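Product Photography 2 — Session 6 handout
Pale objects on a dark table

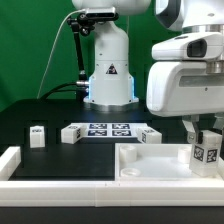 Before you start
Bring last week's notes and the Van Rooij reader, section 38. Room is open from 2, we start on time. Coats and bags in the corridor please.

Why white things are hard
White on black fools the meter. Big dark table — camera thinks the whole shot is too dark, opens up, cubes go to blank paper. Set exposure off the white, let the table fall where it likes. Check the histogram, not the back screen.

Edges. A cube needs three tones or it reads as a flat square. One side light, one fill much weaker, top left alone. Translucent white is worse than solid, light gets in and the shadow side lifts. Move the fill back before you turn it down.

Printed patterns
Black and white tags are useful for focus, plenty of contrast. Focus on the nearest printed face. If the black bits look grey you have glare — shift the light, dont touch the contrast slider yet.

Green backdrop
Spill! Green creeps onto anything pale, worst on rounded shiny parts. Pull the table forward if theres room. Black card either side helps. Look at the undersides of things, thats where it hides.

White tray, white cube
Same tone against same tone. Find a shadow line between them or they merge. A cube held just above a tray gives you a thin gap, so keep that gap readable.

Exercise (pairs)
1. Four pale objects, dark surface, any backdrop with colour.
2. Shoot at metered exposure, then corrected.
3. Same again with black card both sides.
4. Pick one pair of frames, write 18 lines on what changed.

Hand in
Upload to the Cirholm folder by Sunday. Prints optional, paper is in room 361.

Next time: glass. Read the Irnska chapter first, its long.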